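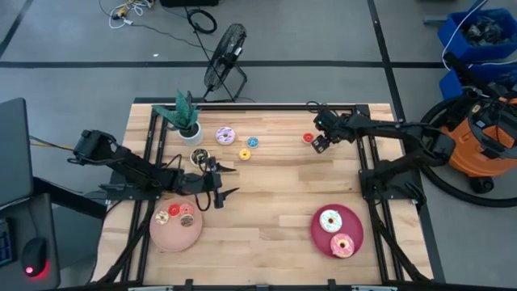
4.2 Finger geometry

We compared two sets of fingers on the same two-arm station: the pointed fingers supplied with the Lakon gripper and a blunt, padded pair moulded by Stanciu to our drawing. Both sets fit the same carriage, so the arm, the controller gains and the closing force were left alone between conditions. Changing fingers takes two screws per side and was done by the same person (Mogensen) each time, followed by a re-zero of the jaw.

The task was to pick up a toy donut and put it on a plate. Each finger set was run for 100 trials under teleoperation, with Bùi and Karagiannis as operators, swapping halfway. A trial was scored as a success if the donut ended up resting on the plate within 48 seconds of the start signal. A donut dropped on the table could be picked up again inside the time limit, but one that left the table ended the trial.

Over both sets, 146 of the 200 trials succeeded. The split between sets was smaller than we had expected from the pilot runs at Grastisville, where the padded pair looked clearly better. Most failures with the pointed fingers came from closing on the upper edge of the donut, which tips it up on its side. The padded fingers failed differently. They are wider at the tip, and when two donuts were close together the outside of one finger pushed the neighbour away before the jaw had closed.

Spacing and height were handled in a separate block of trials, shown in Figure 5. The layout was reset by hand before each trial and operators were told which object to take first. With the pointed fingers the arm can come down from the side over a layout like this one, where two of the discs are nearly touching and a white cup stands on top of the largest. The cup was included to force a grasp above table height. Operators said it was the easier of the two problems, as its straight sides gave the fingers something to close against, and the adjacent pair took more care.
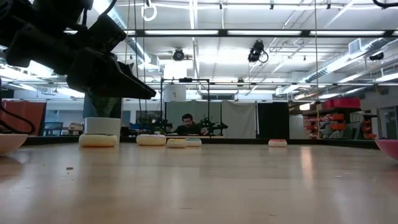 Figure 5. Spacing and height block, pointed fingers, seen from the side of the table.

Camera placement affected both finger sets. Operators used the overhead view for the approach and the side view for judging height - Karagiannis relied on the side view almost entirely, and Bùi hardly used it. We did not control for this. Sima repeated part of the block on a Thursday evening with the side view switched off, and those trials are reported separately in Section 4.4 along with the Brunness controller results.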